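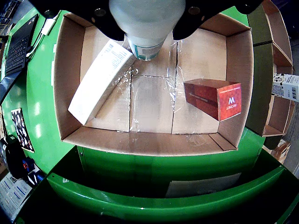
Sisance publishes picking trial results: useful on the shop floor, not ready for your kitchen

FOR IMMEDIATE RELEASE, April 4, 2025. Sisance, the warehouse services firm, has today put out the first results from its picking trial with mail order retailer Tradard. Short version: a robot can do part of a packer's job, slowly, with someone near by. It can't do the whole job. The hard part is mixed boxes. A suction cup pressed on the far end of a long white carton, a red box lying to the right of it, clear plastic crumpled across the bottom of both. A packer deals with that without looking up. The machine has to work out what is carton and what is wrapping, and it does not always get it right.

The trial covered 231 mixed boxes over two weeks. The robot emptied 140 of them with no help. The rest needed a person to step in at least once, mostly to free a caught sheet of plastic or turn an item the right way up. A box counted as a fail the moment anybody touched it, even if the robot had already lifted everthing but the last item. Tradard asked for it to be scored that way and we agreed.

"People keep asking me when it will do the washing up," said Ermelinda Guerreiro, head of trials at Sisance. "Not soon. Flat-sided cartons, yes, good. Thin plastic, round tubs, anything that rolls, still a bit of a fight. I would rather say so now than have a customer find out in the Christmas rush." 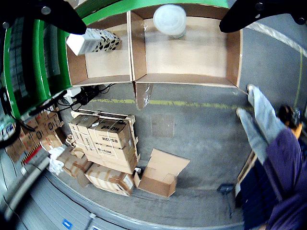
Speed is the other thing. On plain cartons the robot kept up a steady pace and kept it up all shift. On anything round or shiny it slowed right down, sometimes three tries for a single item. Tradard's packers were faster on every type of box we tested. No surprise to the packers.

What worked: plain cartons with a clear flat face. Small boxes standing on their own. Repeat orders, same items, same box size. Also the dull end of the day, when the robot's pace stayed put.

What didn't: loose plastic sheet, as above. Items leaning on each other. Cartons wedged hard into a corner. Torn tape on the flaps, which we hadn't planned for at all and will now test seperately.

Drita Omerović, floor manager at Tradard, said her team had mixed feelings going in. "Some were worried, some just wanted to see it drop things. Both fair enough. I'd use it tomorrow for the boring boxes. I wouldn't leave it alone with a full one. And we still break down the cardboard and sweep up ourselves, so there's plenty it doesn't touch."
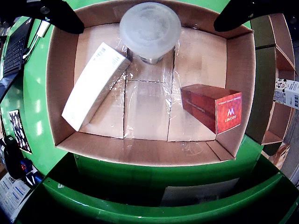 Sisance looked at home chores too, on paper only. The software partner on the trial, Perno, reviewed which jobs in an ordinary house come closest to what was tested. Unpacking the shopping came out nearest. Folding clothes and clearing a table came out a long way behind, too many soft things and too many things that break. No home product is planned. Please don't write that one is.

Next step is a second round with packaging supplier Hodžić, starting in August, using the same kinds of box but with the plastic sheet swapped for paper. If the number of stoppages drops we will know how much of the trouble was down to wrapping. If it doesn't, back to the gripper design.

Full results table on request. Interviews with Ermelinda Guerreiro can be arranged through the Sisance press desk, mornings best. Site visits to Tradard by arrangement only, sturdy shoes please.

ENDS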